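Collecting Demonstrations by Hand at Velach

Nabil Hourani began the Tukham study with a question about cost. A robot arm that is steered from a distance can record good demonstrations, but it ties up the arm, the operator and the room. His group at Velach wanted to learn how much of that work could be done with a hand-held gripper and no arm at all.

"A person who holds the tool feels the contact," Hourani said. "The motions they record are quicker and smoother, and we wanted to know whether a policy trained on them would keep that quality."

The group set a target of 1,000 demonstrations of short tabletop tasks. After review, 531 were kept for training. Hourani regards the loss as acceptable and said that most of the rejected recordings failed at one step, in which the path of the gripper is recovered from its own video.

Peter Šimek, who is responsible for that step, described the screening rules as strict by design. "If the track jumps, the recording goes," he said. "A wrong path teaches the arm a wrong motion, and the training process has no means of telling the two apart."

Printed markers give the software a known size and shape to work from. Šimek's team also records in busy rooms — the background supplies fixed points for tracking, provided that enough of it stays still.

The trained policy was then tested on an arm at the Tuston site, on 14 objects that had been left out of the training set. Hourani said that it handled rigid objects well and was weaker on round ones, which tended to roll before the fingers closed. A second round of collection, planned for July, will give more time to those cases. 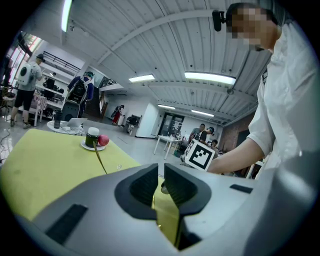 Why were so many recordings left out of the training set?

In most of them, the path of the gripper could not be recovered reliably from the video.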